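Workside > Guidance > Equipment Planning > Shelf Handling

How to prepare a budget for a shelf-handling robot arm

Published Saturday, February 13, 2021
Shares: 28 | Comments: 2

This guidance is intended for managers of small shops, stockrooms and training sites who have been asked to prepare a purchase request for a robot arm that will pick or place packaged goods on shelves. It covers the steps to be completed before a supplier is invited to quote. It does not cover palletising or conveyor work, for which a separate guide is available.

Step 1. State the task in one paragraph

Write down what the arm is to pick up, where it will find it and where it is to put it. Do not name a model at this stage. A request that begins with a model tends to be fitted to the task afterwards, and the approver will usually send it back.

Step 2. List the packaging

Prepare a list of every type of pack the arm will be expected to handle. Group the packs by form: upright cartons, open trays, stand-up pouches, flat boxes. Record the width, depth and weight of the largest and smallest in each group. Pouches should always be listed separately. They change shape when held and may call for a different gripper from the one quoted for cartons. If a second gripper is likely, enter it as its own line in the budget.

Step 3. Measure the shelving

For each unit, record the following:

- height of each shelf board from the floor
- clear height between boards
- depth from the front edge to the wall or back panel
- position of uprights and cross beams
- position of wall sockets and any cables already in place

Uprights deserve particular care. An arm which can reach the back row at the centre of a bay may not be able to do so beside a post. At the Trerkance site the first survey left out the uprights altogether, and the reach figure had to be worked out again before the order could be placed.

Step 4. Survey the floor and the space in front

Note the floor covering, any joins between coverings and any slope. Mark furniture, cabinet doors and chairs that stand within the working area, and decide which of them will be moved. Allow for the base of the arm and for its joints, as the elbow may swing well outside the line of the shelf. The supplier should be asked for a drawing that shows the full sweep.

Step 5. Draw up the cost lines

The purchase price of the arm is one line among several. As a minimum, the budget should show:

- arm and controller
- gripper, with spare fingers
- mounting or mobile base
- cabling and cable supports
- changes to shelving or flooring
- delivery and installation
- staff training
- yearly service

Smaller lines are easily missed. In the Govden request, cable supports and spare fingers came to £2,076 and had not been included in the first draft. A contingency of 10 per cent should be added to the total and shown separately.

Step 6. Arrange a trial with your own stock

Ask each supplier to run a trial on shelving of the type you use, filled with goods you hold. Sample blocks are not an acceptable substitute. Place packs on more than one level and in more than one row, and include goods close to an upright. Check where the gripper cables lie in relation to the stock when the arm is lowered. Trial notes should be signed by both parties and attached to the request.

Step 7. Submit the request

Send the completed form, the survey sheets and the trial notes together. Requests are reviewed within 28 days. Quotations should remain valid for the whole of that period, and the Osman template letter may be used to ask a supplier for an extension. 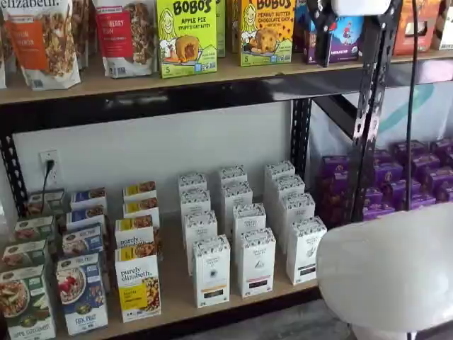
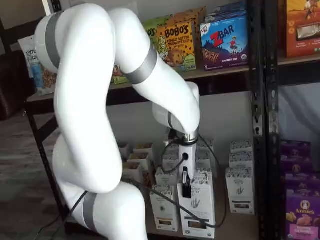
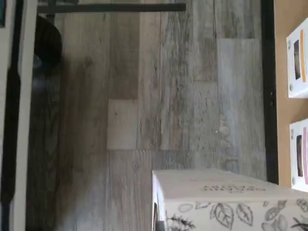

Shelf trial with packaged food. First and second: the arm and gripper at the two-level unit. Third: floor and boxed goods.

Workside uses cookies to remember your settings and to count visits to this page. Accept | Manage choices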